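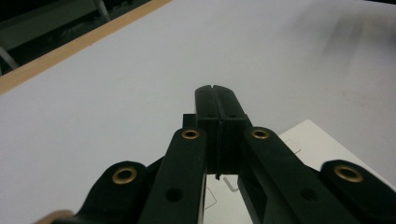

*A closed gripper over one of the work tables at our Undinport office.*

## About Villura

Villura writes software for robot arms and grippers. We work on the part between the camera and the motor: figuring out what is on the table, deciding how to pick it up, and sending the commands that get it done. We don't build arms, and we don't sell hardware of any kind.

The company has 30 people. Most of us are in Undinport, in two floors of a former print shop near the harbor. A smaller group works from Budgate, where we keep the test racks and the long-running simulation machines.

## What we make

Our main product is **Furnival**, a planning and control package for picking and placing small items. A customer installs it on an ordinary industrial computer next to the robot. It takes in camera images, works out a list of possible grasps, throws out the ones the arm can't reach, and plans a path for the best of what is left. If the item has moved by the time the arm gets close, Furnival plans again from where it is.

The controller runs at 1000 cycles per second. The planner is slower and runs on its own schedule, so a hard planning problem doesn't hold up the arm.

Furnival comes with a set of tools that many customers end up using more than they expected:

- a log viewer that lines up camera images, joint positions and planner decisions on one timeline
- a replay tool for running an old log against a new version of the software
- a calibration checker you can run at the start of a shift
- a plain text format for describing grippers, including linkages and finger shapes

The gripper format is public. You can write a file for your own gripper without asking us, and we'll look it over if you send it in.

## How we work

Thin, flat items take up a lot of our time. Paper, card and plastic sheet lie close to the table, and depth cameras often can't tell them from the surface underneath. Pale items on pale tables are worse. Our perception team keeps a set of 200 of these cases, and every release has to be run against all of them. We publish the results in the release notes, including the ones that got worse.

We ship a new version of Furnival every September and smaller fixes when they are ready. Each yearly version is supported for four years. Customers who can't update during production – and that is a lot of them – can stay on an old version and still get safety fixes.

Support questions go to the engineers who wrote the code, on a weekly rotation. The phone line is open from 9 in the morning, Undinport time.

## Working with us

New customers usually start with a trial on their own robot and their own items. We ask for a short set of logs first so we can tell you early if the job is a poor fit. Very soft bags and tangled cables are still outside what Furnival does well.

We also hire a few people each year in planning, perception and tools. Open jobs are listed on the careers page, with the pay range on every posting.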